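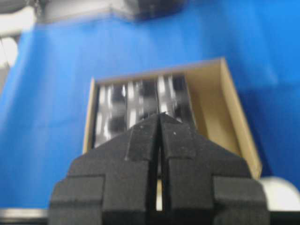
Clakuvex is a packing and dispatch works belonging to Grewal, a family firm that sends out spare parts and small wrapped goods to repair shops. It is known in the trade mainly for the slow and rather careful way in which it brought robot arms onto its packing benches, and for the written agreement with its staff that went along with them.

Background

Before the change, every box at Clakuvex was filled and emptied by hand. Packers stood at long benches for most of a shift, and sore wrists and shoulders were so common that people had more or less stopped mentioning them. Returned boxes were the least liked job of all, as each item had to be lifted out, looked over and put back in its proper place, often hundreds of times before the tea break.

The idea of using arms came from Gaétan Robichaud, then shift manager, who had seen something similar at the Gresico warehouse and came home full of enthusiasm (and, by his own cheerful admission, with very little notion of what it would cost). A first trial began in November with a single bench. It went poorly for several weeks, mostly over shiny plastic wrapping, which threw back the light and confused the camera, and the bench was twice handed back to the packers while the lamps were moved.

Working arrangement

The benches now in use run on a control program called Clullix. An arm with a two-finger gripper picks goods from open cardboard boxes, one at a time, and a bench minder looks after the work from a stool nearby. There are 12 benches and seven minders on a full shift. Minders set out the boxes, choose the grip for each kind of item, deal with torn wrapping and take over by hand whenever the arm gives up, as it still does with anything soft or badly tangled.

Effect on staff

Under the agreement, signed on 13th August, no packer could be dismissed on account of the arms, and anyone moving to a minder's post kept their old hours and was paid for the training. Most took it up. Fulgencio Segura, who had packed by hand for many years and became the first minder, went on to write the handbook still given to newcomers, a friendly and much-thumbed thing with a whole chapter on when to press stop.

Opinions have stayed mixed. Many welcome the lighter work and the chance to sit down, while others miss the talk across the old benches, where people stood close enough to chat all morning. Minders also describe a different sort of tiredness, from watching closely for long stretches, and the firm later agreed to let them change benches during the shift. One bench, number 7, is still worked entirely by hand at the packers' request.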